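Omstead Desk Tray, Smoke

I make these in small runs at my shop in Enholm, and the Smoke is the one I keep going back to myself. It started because my own desk was a disaster (hand lotion, tape, receipts, three dead pens) and I wanted one place to dump everything at the end of the day without it looking like a junk drawer. You get a single open tray, no dividers, no lid. I tried dividers in the first run and hated them!

The tint is a brownish gray, and it's light enough that you can still find your keys. I also sell it in Clear, but fingerprints show more on that one, so be warned.

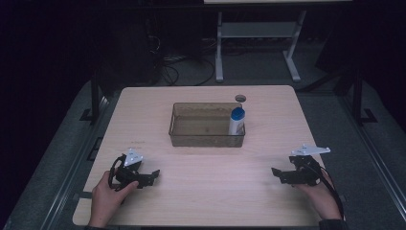

Omstead tray in Smoke, with a small bottle in the back corner.

Care is easy: warm water, dish soap, soft cloth. Please don't put it in the dishwasher. Craig Semple, who bought 12 for his office in Mackay, ran one through anyway and it came out shaped like a potato chip. He ordered another, bless him.

Price is $19 each, or $45 if you want a set of three. I pack orders myself and they go out within 4 days. If yours shows up cracked, send me a photo and I'll mail a new one, no need to ship the old one back. The Hundora pen cup in the same tint is sold out until September, sorry!

Last updated: 28 April 2026
19 shares
4 comments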